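**Small potted plant, how often to water?**

**jmellor** — 21/08/2025
Mine has narrow green leaves and sits in a small pot on the desk. I water it every 8 days. The tips have been going brown since April. Tap water, no feed.

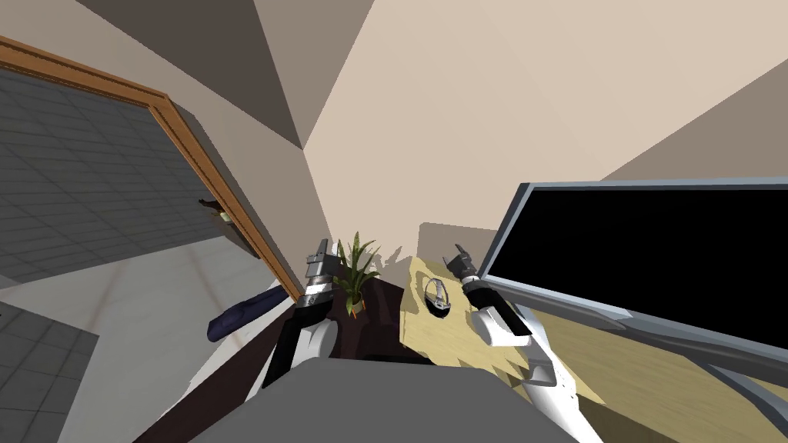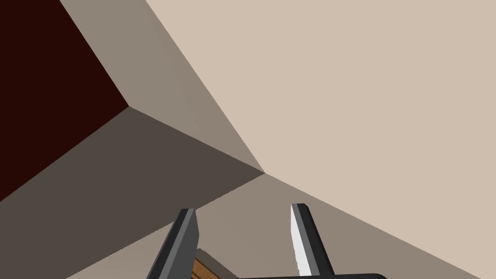
Is 8 days too long? The room gets sun until lunch.

**drudville_ro**
Too often, if anything. Push a finger into the soil and wait until it's dry all the way down. Mine goes two weeks.

**MaureenR**
I disagree. Small pots dry out fast. Brown tips on mine were from the tap water — I switched to rainwater and the new leaves came in clean.

**drudville_ro**
Did you change anything else?

**MaureenR**
Moved it back from the window. So it could have been that, I suppose.

**jmellor**
No rain barrel here. Can I leave tap water out overnight?

**clegg227**
Depends what your town puts in it. Call and ask. And trim the tips at an angle, they won't turn green again.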